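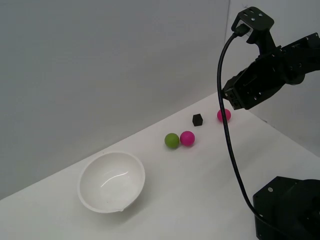
White bowl with a small pouring lip, on a white tabletop

Flemside Tidal Array

The Flemside Tidal Array is a tidal stream power project in the Flemside channel, a narrow and very fast stretch of water between the mainland and the island of Prernora. It has 16 turbines, all of them fixed to the seabed and fully underwater at every state of the tide. The array is operated by Skundia, which also runs the small substation on the Prernora shore.

Background

People have wanted to put the Flemside current to work for a very long time. A tide mill stood at the north end of the channel for generations, and its stone pond wall can still be walked at low water. Serious interest in electricity began in 2000, when the engineer Llinos Voyle started measuring the current from a hired fishing boat. Her records showed something wonderful for a turbine designer: the flow is nearly as strong on the ebb as it is on the flood, so a machine that can work in both directions gets four good runs on most days.

Voyle's first plan was a barrage across the whole channel. She dropped it after local boat owners objected to losing their shortcut, and the open-water layout that replaced it leaves a clear lane on the eastern side – deep enough for the Prernora ferry even on the lowest spring tides.

Design

Each turbine is a three-bladed, horizontal-axis machine mounted on a steel tripod. The tripods are held down by their own weight plus ballast blocks, with no drilling into the rock. The blades turn through half a circle at slack water to face the new direction of flow, a beautifully simple answer to a problem that other designs solve by swinging the entire nacelle around.

The blade shape is known as the Somogyi profile. It is thick near the hub and sharply swept at the tip, which helps it shed drifting kelp. The turbines stand in two staggered rows, 100 meters apart, so that the back row sits in the gaps left by the front one. Power comes ashore through a single armored cable, buried where the bottom is sandy and covered with rock mats elsewhere.

Wildlife monitoring

The channel is home to gray seals, harbor porpoises and a splendid variety of diving birds. Monitoring is led by the marine biologist Krisztina Veres, using underwater microphones and sonar mounted on four of the tripods. In her first full season the team logged 61 seal passes through the array during running tides. Most of the animals kept to the surface layer, well above the blades, and many waited for slack water before diving.

Veres has also followed the growth on the tripods themselves. Soft corals, sponges and young mussels settled quickly, and crabs now shelter among the ballast blocks.

Maintenance

Turbines are lifted one at a time during neap tides, when the slack lasts long enough for a workboat to attach its lines. June is the preferred month.

See also: Tide mill; Tidal barrage; Marine current power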